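Subject: Re: September team, who's in?

Hi all, Lucyna here, finally catching up on my post!
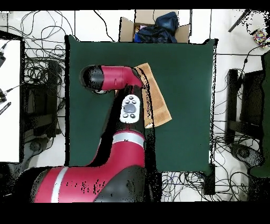 Mnguni, June 16, 2019

Vusumuzi wrote:
> We have 12 names for the September team and beds for 14.
> Can Lucyna say what the church needs from us?

So, I met Pastor Dezső Bárány after the morning service (he sends his love, and his wife sent me home with far too much cake). They'd like us to run the youth football again, plus two evenings of Bible study at the Hillent hall.

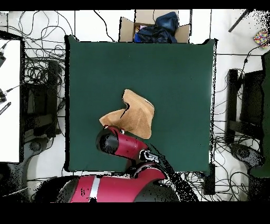 He also asked for somebody who can interpret, and I thought of Busisiwe straight away. Busisiwe, please say yes!

Bring boots if you've got spare ones, any size. The 16 pairs we left last time are worn to bits.
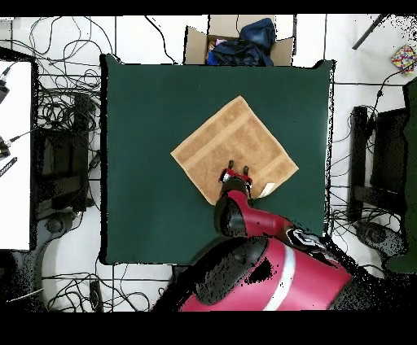

Tan towel on the green mat

Money next. We're still short on the minibus, so Ľubica is doing another cake sale at Grivance and would love some bakers. Ring her, she never reads email. 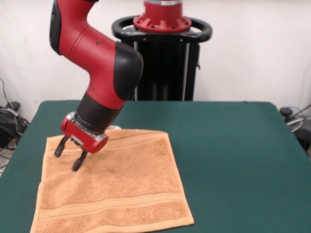 Orange towel, red and black arm above

Prayers for the pastor's knee too please.

Love to everyone,
Lucyna Lis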